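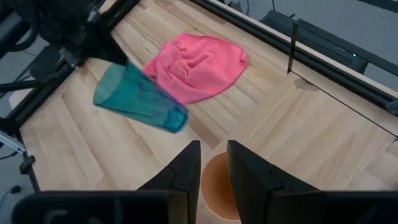 A pink cloth and a teal cup on a light wood tabletop.

Wood tabletops: which of the old tricks are worth your time

Every few months somebody forwards me a list of miracle fixes for wood tables. Mayonnaise, walnuts, toothpaste, hair dryer, cigarette ash. I have tried most of them, on my own furniture and on boards I bought to ruin, and my opinion of the lists has gone down each year.

Mayonnaise on white rings. It can work, slowly, on a faint ring in a wax or shellac finish. What does the job is the oil, so plain mineral oil will do the same thing without the smell. On modern polyurethane I have never seen it do anything at all. Leave it overnight, wipe, and if the ring is still there stop feeding it salad dressing.

Walnut on scratches. Rubbing a nut over a scratch darkens it a bit. Then the table gets washed and the scratch comes back. A wax filler stick in the right color costs little and stays put far longer. Buy one shade lighter and one shade darker than you think you need, especially if your top is made of joined strips, where no single color will match.

Toothpaste. It's an abrasive. You will trade a ring for a dull patch and then have to dull the rest to match. Skip it.

Lemon oil "feeds the wood." Wood in a table is dead and doesn't eat. If the top has a hard finish, the oil sits on the surface and collects dust. If it has an oil finish, use the same kind of oil it was finished with. To tell which you have, put a drop of water in a spot that doesn't show. Beading after ten minutes means the finish is sound. A dark spot means it needs a fresh coat.

Vinegar and water. Fine once in a while on a hard finish, well diluted. I wouldn't make a habit of it. A barely damp cloth with a drop of dish soap cleans as well – then a dry cloth, along the grain.

Special cloths. I paid for a pack of microfiber ones last August and they are good cloths. So is an old cotton T-shirt. Wash either kind without fabric softener, which leaves a film that smears.

Coasters. Boring, and they work. Cork or felt underneath, please. Bare ceramic scratches worse than the glass would have.

Ansel Ruiz-Ortega wrote in to say that a warm iron over a dry towel lifted a ring from his dining table. I believe him, and it's the one trick on the lists I'd try a second time. Low heat, no steam, a few seconds, then look. Keep it off veneer, where the glue can let go.

Sticky spots left by labels or tape: cooking oil on a fingertip, wait a few minutes, wipe, then soap and water. No scraping with a knife.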